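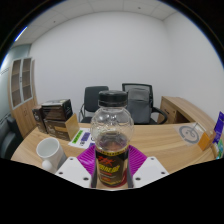
## Tekovine Theological Lexicon, Study Edition

A single-volume reference for students of historical and systematic theology, prepared for seminary libraries, parish study groups and private readers. General editor: Chia-jung Hsu.

The lexicon covers terms used in Latin, Greek and Syriac Christian writing up to the close of the medieval period. Each entry gives the headword in its original script, a transliteration, a short definition, and dated citations showing how the sense shifted. Where two traditions use one word differently, the senses are numbered separately and are not harmonised.

### Specifications

| Item | Detail |
|---|---|
| Headwords | Almost 4000 |
| Pages | 456 |
| Signed longer articles | 30 |
| Binding | Sewn sections, cloth over board |
| Paper | Uncoated, acid-free, cream |
| Type | Vonier Serif, two columns |
| Indexes | Scripture, author, original-language term |
| Ribbon markers | Two |

### Arrangement of entries

Entries are alphabetical by English headword. Terms with no settled English equivalent (*perichoresis*, *filioque*, *theotokos*) stand under their transliterated form, with cross-references from common renderings. The longer articles sit in the main sequence and carry a grey rule in the outer margin.

Citations follow the Tseng abbreviations, printed inside the front cover. Scripture is cited by chapter and verse without quotation unless the wording itself is in dispute. Psalm numbers are given in both the Hebrew and Greek systems.

Pronunciation is supplied for Greek and Syriac headwords only. Latin is left to the reader – ecclesiastical and classical practice differ, and both are in use in colleges.

### Changes from the first edition

- 174 new headwords, chiefly in sacramental theology and canon law.
- "Atonement" and "Satisfaction" are now separate articles.
- Entries on the early councils have been rewritten and list the canons by number.
- The original-language index replaces the former glossary.
- Known errors in the Syriac pointing have been corrected.

### Not included

The lexicon has no biographical entries. Modern denominational vocabulary is outside its scope, as are liturgical colours, vestments and furnishings, which are treated in the companion *Skostodgate Handbook of Worship*.

### Ordering and supply

Stock is held in the Skostodgate warehouse. Orders received before noon on Thursday leave in that week's dispatch. Libraries may order on account; a purchase order number is required. Copies with binding faults will be replaced – return the title page only, with the invoice number written on the back.

The digital licence is sold separately and covers one named reader. Institutional access will open in May.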